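Back from the coast, sort of

29 August 2024

Quick one tonight because the washing is still on the line and it's getting dark. Three weeks since I posted, sorry. Went away, came home, got a cold, the usual.

So. The van. Finally got it out past the ring road and it did not die. We took the long way to Suvarna, which is a caravan park with a grand name and one tap that works properly. Lovely people. Pitches are a bit sloped so bring blocks, we didn't, and I slept with all my blood in my head the first night.

Things I would tell anyone doing that drive. Fill up before the turnoff. The servo at the bottom of the hill shuts at 2 in the afternoon and the next one is a long way off. Take the lower road if it's been raining, the top one is all ruts. And do not trust the sign for the lookout, it points at a paddock.

Weather was all over the place. Wind one day, then flat and grey, then one perfect morning where I sat on the step with tea and did nothing for two hours. Worth the whole trip, that morning. Saw a pelican having a go at a man's bait bucket. The pelican won.

Food. I had big plans and a list. What we ate was toast. Also eggs, also a pie from the bakery in town which had real chunks in it and the pastry held up. Carola Stüber (who has the pitch by the toilet block every winter, and has done for years) gave us a jar of her pickled beans and I've been thinking about them ever since. She won't hand over the recipe. I got as far as "dill" and then she changed the subject.

I did learn to keep all the small stuff in one spot. Last trip it was sugar in the glovebox, salt in the door, soup mix under the seat. Drove me up the wall. Clear tubs are the go, you can see whats running low.
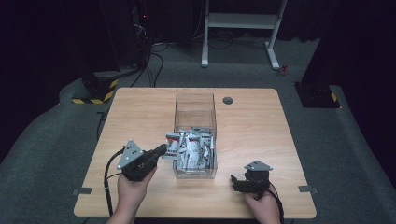 Little packets, one clear bin. Sorted.

Anyway, the awning. I bought the Huro one secondhand for $81 and I was very pleased with myself right up until the first gust. Poles are fine, fabric is fine, the pegs are rubbish. They bend if you look at them. Swapped them for some old steel ones from the shed at home and now it stays put. If you're buying one, budget for pegs. And practise putting it up in the yard first, not at dusk in front of a row of retired couples in folding chairs. They were very kind. One of them did clap.

The mattress is another story. Too long by a hand's width, so it curls up at the end like stale bread. I'm going to take the bread knife to it this weekend. Will report back.

Money, since a couple of you asked last time. Fuel was the big one. Site fees were cheap for off season. The van itself has now cost me a bit over what I paid for it in repairs, which I try not to think about, and the mechanic reckons the next thing is the radiator hose. Odometer rolled past another 2,000 km since April so I suppose it's earned some attention.

Book: finished the one about the lighthouse keepers. Good until the last third, then everybody starts having dreams. Left it in the laundry at the park for the next person. Took a crime one in exchange, missing its cover and, I found out on page 99, a fair few of its pages as well.

Garden has gone feral while we were away. Broad beans flat on the ground, parsley up to my knee, something has eaten every single one of the pansies. I blame the possum. Staked the beans this arvo with whatever was lying round and they look terible but they're upright.

Next trip is probably inland, somewhere with a river and no wind. If anyone has a spot that takes dogs let me know in the comments, my sister wants to come and she won't leave Biscuit.

Right, washing.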